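Inicio | Blog | Preguntas frecuentes | Contacto

Preguntas frecuentes sobre nuestro centro de ayuda

Última actualización: septiembre

Llevo el centro de ayuda de Plirnex y me escribís bastante para preguntarme cómo lo tenemos montado por dentro. Voy juntando aquí las respuestas, así no las repito por correo (y así me acuerdo yo de lo que dije la última vez).

¿Cuántos artículos tenéis publicados?
Ahora mismo 200. Llegamos a tener bastantes más, pero en primavera hice limpieza y cayeron un montón de duplicados. ¡Había tres artículos distintos para cambiar la contraseña, y dos se contradecían!

¿Quién los escribe?
Los borradores salen casi siempre de la gente de soporte, que es quien se pelea con los tickets. Yo edito, pongo título y publico. Ruby-Lee Merrick me revisa las versiones en inglés y me tacha media página cada vez, con toda la razón.

¿Cómo decidís qué artículo toca escribir?
Miro las búsquedas sin resultados. Si una misma pregunta aparece 5 veces en un mes, va a la lista. También leo los comentarios al pie de los artículos, aunque ahí hay de todo: desde correcciones buenísimas hasta alguien que nos pegó su lista de la compra.

¿Qué herramienta usáis?
Empezamos con Bikine, que para un equipo pequeño iba de maravilla, y luego pasamos a Cirbridge por el control de versiones. La migración me costó dos semanas y unas cuantas tablas rotas. Todavía me encuentro alguna, si veis una avisadme.

¿Cada cuánto revisáis lo publicado?
Cada artículo lleva una fecha de caducidad a seis meses. Cuando vence me salta un aviso y lo releo entero, capturas incluidas. Los 50 más visitados los miro cada trimestre, que esos duelen más si están mal.

¿Sirve de algo el botón de «¿Te ha resultado útil?»?
A medias. Casi todo el mundo que pulsa «no» está enfadado con el producto, no con el texto, así que el porcentaje solo me lo creo cuando cambia de golpe después de una edición. El comentario opcional sí que lo leo siempre.

¿Puedo copiar vuestra plantilla de artículo?
¡Claro! Es muy sencilla: título en forma de pregunta, respuesta corta en el primer párrafo, pasos numerados y enlaces relacionados al final (2 como máximo, que si no la gente se me pierde). La saqué de un taller de Greenberg y la he ido recortando a mi gusto.

¿Y si no encuentro mi pregunta?
Escríbeme desde el formulario de contacto. Suelo contestar por la mañana, antes de las diez, con el café delante.
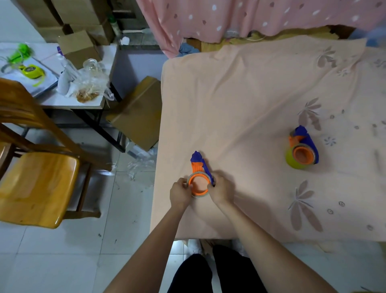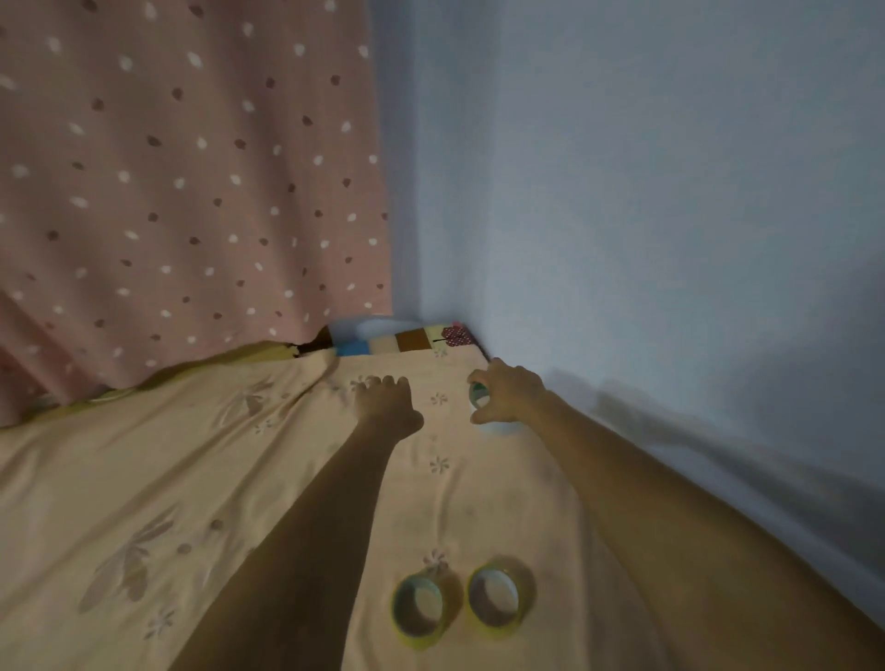

Cinta adhesiva en mano, sobre la cama.

Archivado en: Atención al cliente, Base de conocimiento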